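Ots two-arm tray set, README

Last touched in December. Read this before you unzip anything, it saves a mail.

What you get: 700 episodes from two arms over a taped table, in our corner of the Grultetell shared workshop. Two grippers, one tray, a handful of household stuff. Everything was driven by hand (teleop), no policy running anywhere in this release. Recorded at 20 frames per second. Total size is a bit annoying, sorry, split into 2 archives, a and b. Get both or the index won't load.

Name: Ots is the dataset. Hirkero is the teleop code. Ultero is the older single-arm set, different table, different file layout, do not mix them without reading the notes at the bottom.
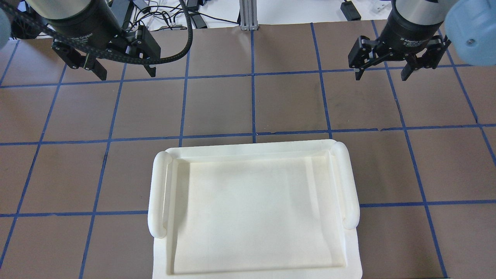

4 min read

Setup

Table is brown with blue tape laid out as a grid. Tape was put down by hand and it shows, lines wrinkle and some of the joins don't quite meet. Don't use the cells as a ruler. If you need real distances use the joint states plus the calibration file, that's what it's for. We did think of redoing the tape halfway through and decided a table that stays the same was worth more than a pretty one.

Both arms carry a 2F Adaptive Gripper. Start pose is fingers open, pointing down over the far part of the table. Cables run loose outside the arms, so a loop of black braid gets into view on the left a lot. If you mask it, mask it per episode, it moves.

Tray is off-white, big, with a rounded handle running along each side. It sits near the front and the head view usually loses the near end of it. Known limit, see below.

Power bricks and cables behind the table are just there. They got shifted between sessions, so don't train anything that leans on the background.

Tasks

put_in_tray: pick one thing off the table, put it in the tray
tray_lift: both grippers on the tray handles, up, hold, down
box_to_tray: same as the first but the item starts in the wooden box
handover: one gripper to the other, then tray

The task string is in meta.json for each episode. Spelling is not consistent (put_in_tray and put-in-tray both exist), lower case it and swap the dashes before you filter. Will fix in the next version, maybe.

Objects

Scissors, the tray, a light wood box that looks like a drawer, a few small bits listed in objects.txt. The box was used heavily before it came to us. Stains on the floor of it, worn back edge. Seperate object ids for stained and clean side would have been smart, we didn't do that.

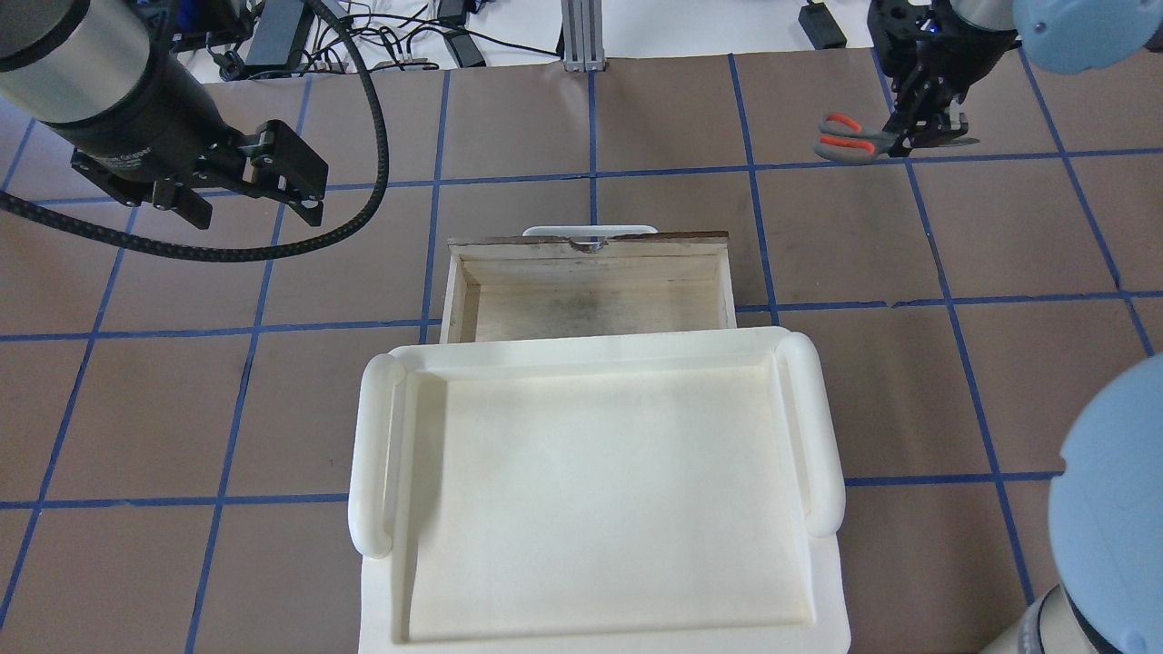
Scissors in the right gripper, left one open, box behind the tray.

Scissors are the hard item. Thin, shiny blades, and the handles are an odd shape for two flat fingers. Grip point varies from episode to episode on purpose. If your model only ever sees one grip it will fall over on the rest, so keep the split files as they are.

Folder layout

ots_a/ and ots_b/, same structure in both
episode folder: head.mp4, left.csv, right.csv, meta.json
calib/ one file for each session, meta.json says which one
splits/ train.txt, val.txt
objects.txt

The csv columns are time, six joints, gripper opening. Gripper opening goes 0 (closed) to 1 (open). Ultero had it the other way round! Flip it if you merge.

Time is seconds from episode start, both arms on the same clock. Video frame 0 is time 0. Episode 3835 has a bad clock on the right arm, drop it or use the left side only. (Yes the ids go way past the episode count. Ids were never reused after a deleted take, so there are holes. Loop over the split files, don't loop over a range.)

Known problems

Near end of the tray out of view in the head video
Tape edges lift a little in late sessions
Some handover takes end early, the ending flag in meta.json is "short"
Light changes over the day, mornings are bluer
Joint names in left.csv and right.csv are the same, add your own prefix before joining them

Not in here

No depth. No wrist video. No force readings, we log them in Hirkero now but didnt at the time. No failed grasps either apart from the ones that were recovered inside the same take, so this is a poor set for learning to detect failure.

Use

Fine for imitation learning on a home or workshop scale, and for testing loaders. We trained a small picker on it and it was ok with the box and bad with the scissors. Please don't treat it as a benchmark, the val split is small and comes from the same table.

License is CC BY 4.0. Credit "Ots tray set, Grultetell workshop". If a file is broken open an issue with the episode id and which archive it came from.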